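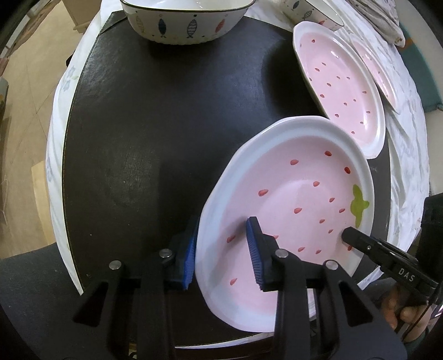

Lykkegaard Everyday Tablecloth, white, large

I've had this tablecloth for two months now and washed it more times than I'd like to admit, so I figure I'm qualified. I bought it after my friend Olga Ledesma put one out for a birthday lunch and I spent the whole meal rubbing the corner between my fingers like a weirdo.

First, the good stuff. It's heavy! Properly heavy, the kind that hangs down straight and doesn't slide off when somebody's kid grabs the edge. It cost me $40 in the Altside store, which seemed like a lot for a piece of cloth until I saw what the fancy ones go for. Red wine came out with a cold soak and regular detergent. Turmeric did not, so there's a faint yellow thumbprint near one end that I now cover with the bread.

The wrinkles are my main gripe. The label says to take it out of the dryer right away, and I did, and it still looked like I'd slept in it. I iron it slightly damp now – ten minutes, podcast on, fine. It also shrank a little the first time, mostly lengthwise, so go up a size if your table is long.

The hem is neat and the corners are folded properly, no loose threads so far. I do wish it came in something besides white and a sort of oatmeal.

Four stars. I'm getting the oatmeal one before Thanksgiving.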